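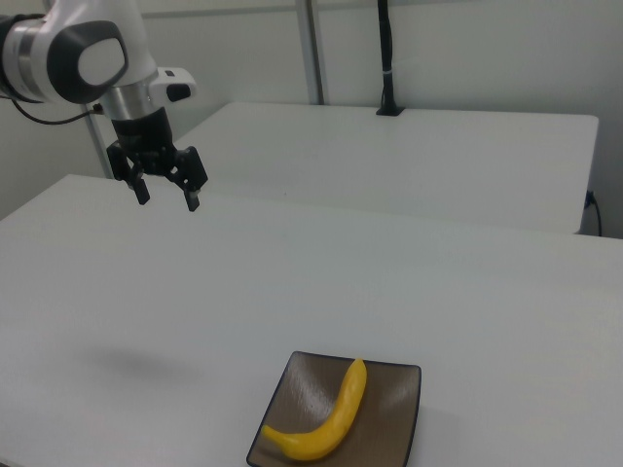 Caldale Square Serving Plate, Dark Finish

The Caldale Square Serving Plate is supplied by Jelport for use in staff dining rooms, school kitchens, reception areas and training facilities. It is a dark square plate with a brown-gray brushed or textured surface and slightly raised, dark-rimmed edges. The plate is intended for whole fruit, wrapped snacks and light table displays, and it is particularly suited to white or pale tabletops, against which its outline is easily seen.

The Caldale range was introduced to replace the Kaser round plate, which was withdrawn from the catalog last August. Customers who hold remaining stock of the Kaser plate may continue to use it alongside the Caldale, although the two do not stack together. Orders placed under the former Kaser item number will be returned to the customer for correction.

Use

The raised edge is low. Long items such as bananas may be laid diagonally and may extend past the side of the plate. Round fruit should be placed toward the center. The plate is not intended for liquids, sauces or cut fruit, and it should not be used as a cutting surface. It must not be placed in an oven, in a microwave or on a heated counter.

When plates are set out for display, Jelport recommends that they be placed well back from the front edge of the table. Artificial fruit may be used where a display is to remain in place for more than one day. The plate is supplied without fruit, real or artificial. Customers requiring display fruit should consult the Marquez display list, from which single bananas, apples and pears may be ordered.

Care and storage

Wash by hand in warm water with a mild detergent and dry with a soft cloth. Abrasive pads and powders will mark the finish and are not covered under the terms of replacement. Small differences in tone between plates are normal — they are not treated as a defect. Plates may be stacked for storage with a paper or cloth sheet between them. Stacks should be kept on a flat shelf and lifted with both hands.

Ordering

Plates are sold in cartons of 45. The minimum order is 2 cartons. Orders of 200 plates or more are delivered on a pallet, and the receiving site must have level access and a person available to sign for the goods. Smaller orders are sent by standard carrier. A separate storage tray, catalog item 66, is available for sites that move plates between rooms.

Cartons should be inspected on arrival. Damaged plates must be reported to the Jelport service desk before the remainder of the carton is put into use — please retain the packing material until the report has been acknowledged. Unopened cartons may be returned in their original condition. Opened cartons are accepted only where a fault has been confirmed.

Related items: Caldale rectangular plate; Caldale storage tray; Marquez display fruit, single pieces.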